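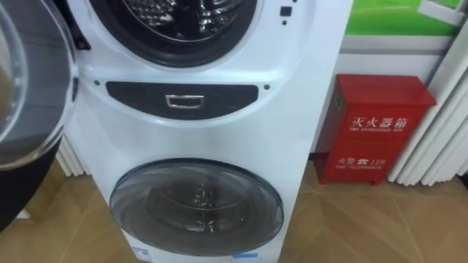
Soo-ah Do
Technical Writer, Residential Services, Semthorpe

Section 3. Laundry Room: First Use, Routine Care and Shutdown

This section applies to residents of all Semthorpe apartments in which a stacked laundry unit has been provided. It should be read together with the manufacturer's manual for the model supplied, a copy of which is kept in the welcome folder. Where the two differ, the manufacturer's manual takes priority.

3.1 Before first use

1. Locate the water shutoff valves. In most apartments they are behind the access panel in the hallway closet. In corner apartments they are under the bathroom sink.

2. Open both valves fully by turning them counterclockwise. Check each hose connection for drips. A damp fitting should be dried with a cloth and checked again after ten minutes.

3. Confirm that the laundry circuit is switched on at the electrical panel. It is labeled LAUNDRY and is not shared with any other room.

4. Remove any packing material, printed leaflets and loose parts from the drums.

5. Run one empty cycle in the washer on a warm setting, without detergent.

Note: Water may look cloudy for the first few minutes after the valves have been closed for a long period. Residents should run the bathroom tap until it is clear before starting the empty cycle.

Caution: Do not use an extension cord or a power strip with the laundry unit.

3.2 Loading and detergent

1. Sort items by color and by the care label. Empty all pockets and close zippers.

2. Place items in the drum one at a time. Leave a hand's width of space at the top of the drum.

3. Use only detergent marked as high efficiency. The recommended starting amount is 2 tablespoons for a normal load. Presero tablets, which are sold at the front desk, may be used in place of liquid.

4. Check that nothing is caught between the door and the gasket, then close the door until it latches.

5. Select the cycle. Heavy bedding should be washed alone.

Caution: Items that have been in contact with cooking oil, paint thinner or gasoline must not be placed in a dryer, even after washing. Such items present a risk of fire.

3.3 Quiet hours

Spin cycles carry through the floor. Residents are asked to finish all cycles before quiet hours begin. The hours for each building are posted beside the mailboxes. Repeated complaints are referred to the building manager, Fulgencio Arrieta.

3.4 Care after each load

1. Take out the laundry promptly and check the drum for small items such as socks.

2. Wipe the gasket, including the inner fold, with a soft dry cloth.

3. Clean the lint filter after every dryer load. Do not operate the dryer with the filter removed.

4. Leave the washer door slightly open between uses so that the drum can air out. In homes with small children or pets, the laundry room door should be kept closed. 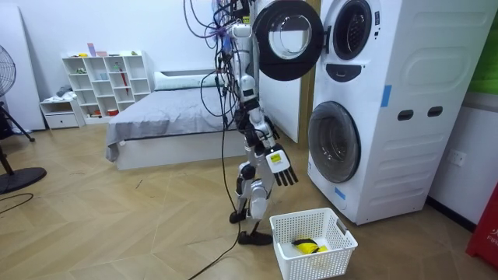
3.5 Monthly care

1. Run the drum cleaning cycle, or the hottest cycle available, with the drum empty.

2. Pull out the detergent drawer, rinse it under warm water and dry it before putting it back.

3. Inspect the visible parts of the hoses for cracks, bulges or rust at the fittings. Report any of these at once.

4. Wipe the floor around the unit. Wood floors should be cleaned with a well-wrung mop only. Standing water will cause the boards to swell, and repairs of this kind are charged to the resident.

Note: The hoses supplied by Hikside are replaced by the maintenance office every January. Residents do not need to be at home for this visit but will receive written notice of it.

3.6 Reporting a fault

Faults may be reported by calling extension 374 or by leaving a form at the front desk. The report should state the apartment number, the error code on the display, if any, and whether the door can be opened.

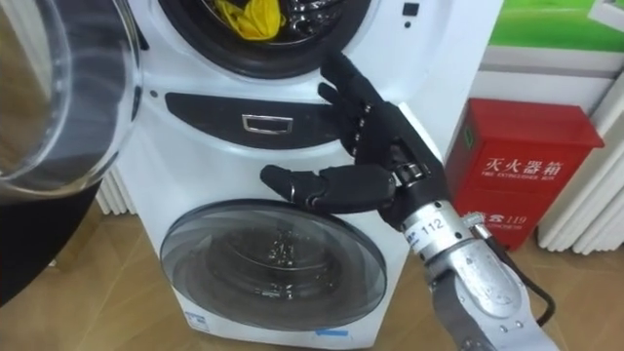
Reports received before noon are normally passed to a technician on the same day. In the event of a leak, the resident should first close both valves, then switch off the laundry circuit, and then call. Do not step into standing water to reach the unit.

3.7 Extended absence

Residents who will be away for more than 3 weeks should close both valves, switch off the circuit, empty the lint filter and leave the washer door open. On return, the steps in 3.1 should be repeated in full.

Questions about this section may be addressed to Vanderleia Andrade in the maintenance office.

Revised September 11, 2019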